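Can machines do the chores yet?

Members keep asking when a robot will fold the wash or sort the parts bin. Shahnaz Matubbar went through the trials at Gemenell and Alside for this issue. The short answer is that some jobs are close and most are still slow.

Sewing is a good test, because thread never lies the same way twice. The hardest sewing around is in surgery, where small steel jaws have to take hold of a dark thread and leave the tissue next to it alone.

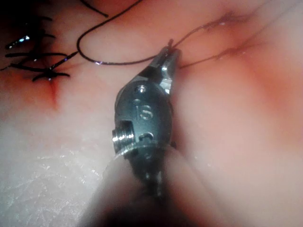 What carries over to the shop floor

Hamel tried a mending station in August. It was given 157 torn work shirts and finished 70 of them without help. The rest needed a person to free a snag or start the seam again. A good hand at the same table takes 8 minutes a shirt, and the machine was well behind that.

Solène Lebrun, who ran the trial, puts most of the trouble down to slack thread. A loose loop drifts over the work and the gripper has to find it again.
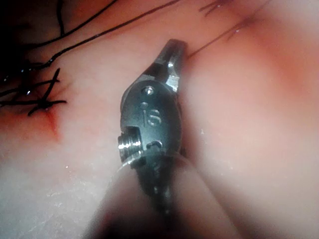
She would still buy one for straight hems, where the cloth is flat and held down at both ends. Buttons and pockets she would leave to the staff. Flokora is working on a clamp that keeps the cloth tight, and Hamel plans to test it on a batch of some 700 aprons.

For the home, Matubbar found nothing she would recommend. Loading a dishwasher and picking up socks both worked in a tidy test room and went badly in a lived-in kitchen.

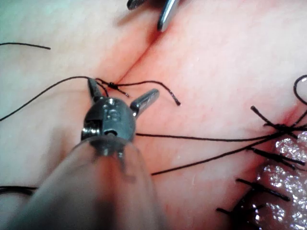 Open jaws beside a black suture knot, with more stitches farther along the seam.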